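28 June 2020

ok so I've been trying to learn my grandmother's language since April and I have thoughts. Thread, sorry in advance

First thing: the apps teach you to say "the horse drinks milk" and then you call your aunt and she's talking about her gallbladder. 300 words in and I could not follow one minute of that call

What helped was kids' radio plays! They talk slow, they repeat everything, and somebody always explains the plot to a confused owl

I also gave up on flash cards with English on the back. Now I write a dumb little sentence and leave a blank in it — takes longer, sticks way better. I do 16 a day before coffee and no more than that

Cases are still a mess for me. There are days I just mumble the ending and hope

But yesterday I got through a whole recipe out loud and my aunt only corrected me twice!! (it was for bean soup, and yes I made it)

Anyway, red sleeves, white table

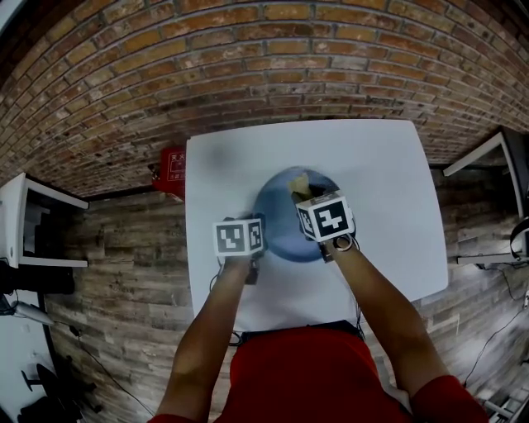

Krešimir Bošković replied that mumbling the endings is how half his family talks anyway, and that I should try reading the weather forecast aloud because it's the same 200 words every day

Trying that tomorrow. I already know "cloudy" and "wind," so that's a start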